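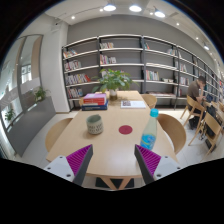
**Pallen 3000 spinning reel**

Back in stock, both sizes. Same reel we sold out of in December, new handle knob.

Built by Stesik for bass and walleye, will handle a decent pike if you don't horse it. Smooth drag, no wobble at the rotor. Folds flat for the truck.

- Sizes: 2,000 and 3,000
- Bearings: 6
- Max drag: 16 lb (3,000 size only, the smaller one is less)
- Left or right hand retrieve, swap it yourself
- Spare spool included, aluminum

Line not included. We spool for free if you buy the line here, just put it in the order notes. Braid needs a few turns of mono underneath or it slips, we do that anyway.

Pairs well with the Ateo medium rod. Pathak rods fit too but the reel seat is snug, go easy on the locking ring.

Saltwater: ok for a weekend, rinse it after. Not sealed. Dont dunk it.

Old style knob wont fit the new handle. If you need one for last years reel, email us, we have a box of them.

Orders in by noon go out same day. Returns fine if it hasnt been fished.

Updated Thu 7 July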